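Cadura Tea Party Food Case - our verdict after a few months

I wasn't looking for another lot of play food. We already had a bucket of the stuff, most of it missing its other half, and a plastic aubergine that I keep treading on in my socks. But I'd got a voucher for Hulme, the toy shop up by the station in Staltness, and the Cadura case was sitting on the end shelf at 43 pounds looking very pleased with itself, so home it came (I did walk round the shop twice first, pretending to think about it).

The idea is simple enough. You get a lidded case of little cakes and biscuits, and the food sits in compartments so it can all go back in after the party. I put ours with a round tray we already owned, and from then on it was cake shop, morning and evening. I'm usually the customer. Service is slow and the prices are shocking - I was charged 818 pounds for a slice of cake in February and told there was no change.

What sold me was the variety. I'd expected the same pink bun over and over, and there's far more to it than that. The triangular slices are the stars in our house, and a proper row starts if somebody else gets the purple and white one. The white frosted donut does well too. I've a soft spot for the orange flower biscuits myself, and they always seem to end up side by side in the middle of the tray, like they've been to a party together before.

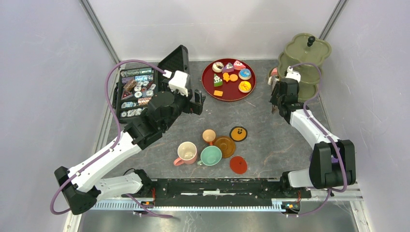 Brikdale Mum left a comment under my first post about this set to say her two had gone off the cakes within a fortnight and only wanted the case, which they filled with buttons and took on the bus. She'd rather have paid less for fewer pieces and a bigger box, and reckons anyone with a child under four should wait a year.

I can see that! The case is half the fun here as well. It's black, with a grid pattern on the inside of the lid, and it looks far more serious than anything with a toy tart in it has a right to. Mine gets carried up and down the stairs like a doctor's bag. I don't agree about the bigger box though, as ours only just fits on the shelf.

Now the grumbles. Packing away is fiddly. The pieces go in tightly, column after column, and if you're in a hurry at bath time you'll be swearing under your breath at a small brown pastry. Grown-up fingers are too fat for it, frankly. My record is 10 minutes, and that was with help. I've given up matching everything to its proper place and now go by whatever fits, and the lid still shuts.

I'm also not mad on the plain white discs. Are they biscuits? Mints? Peppermint creams? We've used them as plates, coins and once as a full set of headlamps. I'd have swapped the lot for another round cake like the one with the blue top.

Cleaning is a wipe with a damp cloth and that's been fine so far. I haven't tried anything stronger and don't plan to.

Would I buy it again? At 43 pounds, probably, if the voucher was paying for some of it. At 30 I'd have bought one for my niece as well. If you've only got room for one bit of pretend food and your child likes sorting and serving, it's lovely, and the rainy afternoons do go quicker. If they're more of a tip-it-all-on-the-floor sort, get a cheap bag of fruit and put the rest towards a big tub with a lid.

Four stars from me. I've knocked one off for the packing away.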